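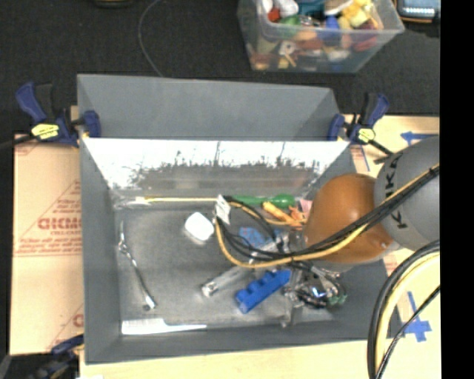
Gray bin on the wooden tabletop, mixed small items on the bin floor.

Vorulano Bin Clutter
Data card, version 6
Last updated: 2022-06-09

Summary
Vorulano is a collection of images of small loose items lying in a deep gray bin with sloping sides. It covers 322 bin fills drawn from a pool of 56 items. The pool is mostly small, light pieces in bright colors.

Contents
fills/ — one folder per bin fill
items.csv — item ID, main color, shape class, weight in grams
splits/ — train and test lists; the test list holds 200 fills

Shape classes
rod: long and thin, straight or slightly bent
bulb: narrow shaft with a thicker end
branched: small body with thin projections
other: anything that fits none of the first three

Fill procedure
Items are tipped in from a tray and left where they land. Fills are not evened out, so one half of the floor often holds most of the items. The bin stays on the same tabletop for every fill.

Known issues
The inner back wall is reflective and can wash out to white near the top. Scuffs and scratches lower on that wall are sometimes labeled as items by automatic tools — check masks along the back edge of the floor. Pale items are the hardest to separate there. Partly hidden items keep their ID but are marked occluded=1.

Naming
Folders from the Orell site start with OR, folders from Pluvard with PL. Item IDs were renumbered in January and do not match version 5.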